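Dretbridge basket makers open second workshop and new children's range

Dretbridge, June
By Miloslav Říha, Vusance Baskets

Vusance Baskets is pleased to inform that our second workshop in Dretbridge is now open to the public. The workshop is in the former Drilto building on Bañez Street, beside the library, and it gives us place for 51 more weaving benches.

Our company began with one room and five weavers. Last year we sold more than 2,000 baskets, most of them to homes, bakeries and childcare centres in our own region. For a long time our customers have asked us for a smaller basket that a child can carry and fill alone, and the new workshop allows us to make it.

The new range is called Tidy Table. It is made for the end of playtime, when the toys must go back to their place. We tested it during the winter with 141 families, and their favourite was the wide, low model. Parents told us that deep baskets are a problem, as the child must empty everything to find one toy.

"I wished to have a basket which the child likes to use," said Miloslav Říha, founder of Vusance Baskets. "If it is easy to put the ball inside, the ball will be put inside. I have two daughters and I learned this at home."

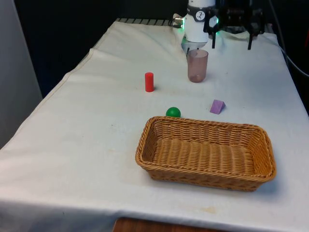

Every basket in our shop stands on a table at a height where visitors can touch it and feel the weave. We prefer a plain white cloth, so the golden-brown colour is easy to judge, and we leave the basket empty to show the ribbed bottom. A green ball, a purple block and a red cylinder lie nearby. The thick braided rim is comfortable for small hands, and the rounded corners are kind to knees and furniture.

The workshop welcomes visitors every Thursday from 10 am. Short weaving lessons for adults and older children will start later in the season, and places can be reserved at the front desk.

Media contact: Miloslav Říha, Vusance Baskets, Bañez Street, Dretbridge
© Vusance Baskets. All rights reserved. | Contact | Back to top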